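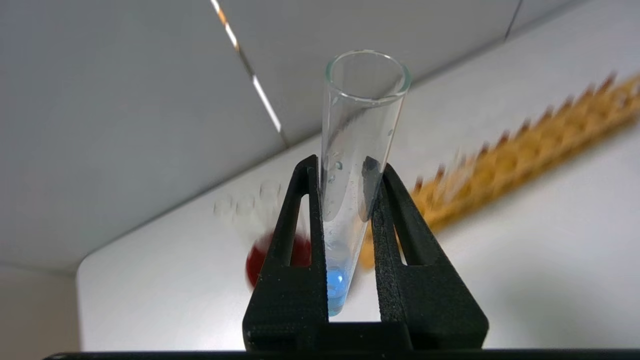 Chapter 9
Reading an Earnings Release

9.1 Introduction

A public company reports its results to investors four times a year. The first document most investors see is the earnings release, a short statement issued before the market opens or after it closes. The full quarterly filing usually follows within days or weeks. Share prices often react to the release alone, and much of that reaction takes place before the filing is available.

This chapter deals with the release as a source of accounting information. Chapter 8 covered the income statement in its audited, annual form. The quarterly release uses the same line items but differs in three respects: the figures are normally unaudited, management chooses which of them to place in the headline, and some of the measures shown are not defined by accounting standards.

After working through the chapter, the reader should be able to reconcile reported earnings to adjusted earnings, compute basic and diluted earnings per share, and separate growth in a company's existing operations from growth obtained by acquisition.

9.2 Terms used in this chapter

Revenue. Amounts earned from customers in the period, net of returns and rebates.

Operating income. Revenue less the cost of sales and operating expenses, before interest and income tax.

Net income. The amount remaining after all expenses, including interest and tax.

Basic earnings per share. Net income available to common shareholders divided by the weighted average number of common shares outstanding.

Diluted earnings per share. The same measure, recomputed as if options, convertible debt and similar claims had been turned into common shares. Claims that would raise earnings per share are left out of the calculation.

Consensus estimate. The average of the forecasts published by analysts who follow the company. The consensus has no accounting status. It matters to this chapter only as the benchmark against which the market judges a result.

9.3 The headline and the statement

Consider Sindeck, a maker of laboratory supplies whose accounts are used throughout Part Three. In its most recent quarter Sindeck reported revenue of $500 million and net income of $45 million. Net income was therefore 9 percent of revenue. The weighted average number of common shares was 200 million, which gives basic earnings per share of 22.5 cents, shown in the release as 23 cents.

The headline of the release did not use this figure. It gave adjusted earnings per share, a measure that left out the cost of closing a warehouse and the amortization of customer lists acquired with Tellico, a smaller distributor. Both adjustments were disclosed in a table on the last page. A reader who compared the adjusted figure with the prior year's unadjusted figure would have overstated the improvement -- a common error, and one that the layout of many releases does little to prevent.

The rule followed in this book is simple. Compare reported with reported, and adjusted with adjusted. Where the company has changed its definition of an adjusted measure, restate the earlier period before drawing any conclusion.

9.4 Growth from acquisitions

Sindeck consolidated Tellico for the full quarter but for no part of the quarter a year earlier. Its revenue growth thus has two parts. Organic growth is the change in revenue from businesses owned in both periods. Acquired growth is the revenue contributed by Tellico.

The effect on earnings per share is a separate matter. An acquisition is dilutive if earnings per share are lower with it than they would have been without it, and accretive if they are higher. A purchase paid for in shares adds to the denominator from the closing date, while cost savings may take several quarters to reach the numerator. A profitable target can therefore dilute the buyer's earnings per share in its first year.

Section 9.5 sets out the calculation in full. Section 9.6 applies it to two further companies, Prokimton and Mabaso, which financed similar purchases with cash and with convertible debt. Readers who are unsure of the weighted average share count should review Section 8.3 before continuing.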